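Preguntas frecuentes para participantes
Proyecto Nakura: grabación de tareas domésticas en primera persona

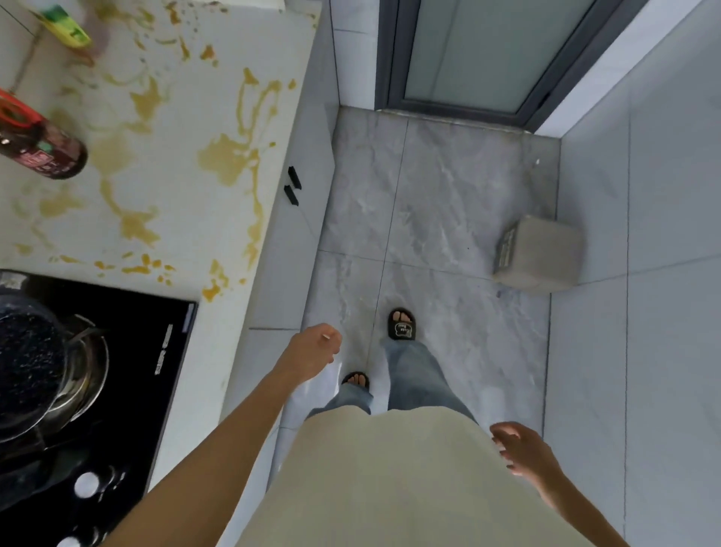 Hemos reunido en esta página las preguntas que más recibimos de las personas que graban en su casa para Nakura. El objetivo del proyecto es reunir ejemplos de trabajo doméstico normal, hecho con las dos manos, para que un sistema pueda aprender de ellos. Le pedimos que lea la página entera antes de la primera sesión, también si ya ha participado en otros proyectos de Zoven.

Última revisión: 19 de septiembre de 2026

Sobre la participación

¿Necesito experiencia?
No. Necesitamos personas que cocinan, friegan y ordenan de la manera en que lo hacen cada día. Una persona que cocina muy despacio nos sirve igual que una persona que cocina rápido.

¿Cuántas tareas hay en la lista?
La lista actual tiene 147 tareas. La mayoría son de cocina, y las otras son de lavado de ropa, de baño y de orden general. Usted elige las que puede hacer en su vivienda. Si no tiene horno, simplemente no marca las tareas de horno.

¿Puedo grabar la misma tarea varias veces?
Sí, hasta seis veces cada tarea. Entre una repetición y otra le pedimos cambiar alguna cosa: otra olla, otro lugar de la encimera, otra hora del día. Dos grabaciones casi iguales tienen poco valor para el entrenamiento.

Sobre la preparación de la cocina

¿Debo limpiar antes de grabar?
No es necesario, y en varias tareas le pedimos expresamente no hacerlo. Para «Limpiar la encimera después de cocinar», por ejemplo, las manchas de salsa o de aceite deben estar en la superficie desde el comienzo. Si usted limpia primero y después ensucia un poco para la grabación, los revisores lo notan casi siempre, porque la suciedad queda muy regular. Lo mejor es cocinar su comida y grabar la limpieza a continuación.

¿Debo retirar los objetos que no se usan en la tarea?
Déjelos donde están. La botella, la esponja, el cubo de basura y la olla sobre la placa forman parte del ejemplo. El sistema tiene que aprender a distinguir lo que se usa de lo que no se usa. Retire solamente papeles con datos personales, medicamentos, fotografías de familia y pantallas encendidas.

¿Hay problema con las marcas en las etiquetas?
Ninguno. No hace falta taparlas ni girar los envases.

Mi cocina es muy estrecha. ¿Sirve?
Sí. Tenemos 31 cocinas en la colección y una buena parte son estrechas, con la encimera a un solo lado. Lo importante es que usted pueda girar el cuerpo sin golpear el equipo contra un mueble o una puerta.

¿Y la luz?
Encienda la luz del techo si durante el día la habitación queda oscura. Una puerta de cristal o una ventana al fondo no molesta, pero evite mirar mucho tiempo directamente hacia ella: la cámara se adapta a la claridad y las manos salen demasiado oscuras.

Sobre la ropa y las manos

¿Qué ropa debo llevar?
La que lleva en casa. Un pantalón vaquero, una camiseta ancha y unas sandalias están bien. Solamente pedimos que las mangas no cubran las manos. En la tarea «Caminar con un recipiente caliente», y sólo en esta, es obligatorio el calzado cerrado.

¿Puedo llevar anillos, reloj o guantes?
Anillos y reloj, sí. Guantes únicamente en las tareas de fregar, y en este caso debe marcar la casilla «guantes» en la aplicación Toom antes de empezar.

Sobre la grabación

¿Cómo empieza cada grabación?
Con la postura inicial. De pie, brazos bajados, manos abiertas y relajadas, y la mirada hacia los pies. Manténgala tres segundos. Después levante la vista hacia la zona de trabajo y comience. La postura sirve para comprobar que las dos manos entran bien en la imagen y para calcular a qué altura está la cámara respecto al suelo.

He olvidado la postura inicial. ¿Pierdo la grabación?
No, si todavía no la ha cerrado. Termine la tarea, haga la postura al final y marque «postura al final» en Toom. Si ya la ha cerrado, la grabación pasa a revisión manual, y esto tarda más días.

¿Qué hago si se me cae algo o me equivoco?
Continúe. Recoja el objeto como lo haría normalmente y siga con la tarea. Los errores y su corrección son ejemplos que nos faltan. No repita la grabación por este motivo.

¿Puedo hablar?
El micrófono está apagado por defecto. Puede hablar, escuchar la radio o contestar a alguien de la casa, pero esta persona no debe aparecer en la imagen sin haber firmado el consentimiento.

Suena el teléfono o alguien llama a la puerta.
Pulse pausa. Una pausa de menos de dos minutos no anula nada. Si es más larga, es preferible cerrar y empezar de nuevo.

¿Qué pasa si mi tarea usa el fuego?
Su seguridad tiene siempre prioridad. Las tareas con fuego no se hacen con pausa: si tiene que salir de la cocina, apague primero y cierre la grabación. Mantenga la cabeza a una distancia prudente de la olla, también para proteger la lente del vapor.

Sobre la revisión y el pago

¿Quién mira mis grabaciones?
El equipo de revisión de Oker, que trabaja para nosotros con un contrato de confidencialidad. Los revisores dividen cada grabación en pasos cortos («coge la esponja», «aparta la botella») y escriben una etiqueta para cada uno. No conocen su nombre ni su dirección.

¿Por qué han rechazado mi grabación?
Los motivos más frecuentes son estos:
Las manos están fuera de la imagen durante una gran parte de la tarea.
La cámara se ha movido sobre la cabeza y apunta demasiado arriba.
La tarea elegida en la lista no corresponde a la tarea hecha.
Aparece una persona sin consentimiento.

En el último caso borramos el archivo entero. En los otros puede grabar de nuevo, y no se descuenta del máximo de seis.

¿Cuánto se paga?
Se pagan 165 euros por cada bloque de diez horas aceptadas. El tiempo de la postura inicial cuenta como tiempo de grabación. Las pausas no cuentan.

¿Puedo retirar mis grabaciones más tarde?
Puede hacerlo hasta el 31 de enero desde el apartado «Mis archivos». Después de esta fecha los archivos ya están incorporados al conjunto de entrenamiento y retiramos solamente los que todavía no se han usado.

Mi pregunta no está aquí.
Escríbanos desde Toom, en el menú «Ayuda», e indique el número de la grabación si su pregunta es sobre una concreta. Contestamos en español y en inglés, de lunes a viernes.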